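Re: [dasto-users] Planner 2.4, "scene-aware" grasp ordering
Date: Tuesday, July 7, 2026

On the list, the release author wrote:
> The new ordering stage looks at the whole table before committing to
> a first pick. In our Firamance runs it cut replans to 17 over 2874
> attempts. We think it is ready to be the default.

I'd hold off on making it the default. A low replan count tells me the planner rarely changed its mind. It doesn't tell me the first choice was any good, and the release notes give no figure for wrong picks.

Our table at Bristholm is the toy kitchen set with the toaster oven on it, and I have been feeding it to both versions. The ketchup bottle lies inside the colander, so the two outlines overlap almost completely from overhead. Same trouble with the orange egg in the light-blue bowl.

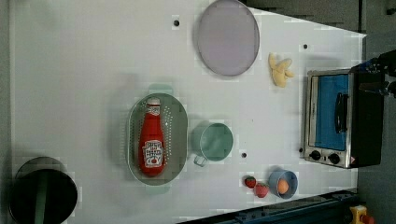

1. Containment. 2.4 gives me one merged object for colander and bottle, with a confidence I would not give my own name. The old version at least returned two boxes and a low score. Is there a threshold I've missed in the config?

2. Thin parts. The wire handle on the mint-green cup vanishes from the mask at the default voxel size. Halving it brings the handle back and pushes planning to 14 seconds, too slow for us.

3. Logging. Please write out the rejected orderings as well. Without them I can't check the claim at all.

I can share the 2295 logged plans from January if somebody will run them through the Weidemann scorer. Until then I'm leaving the flag off here.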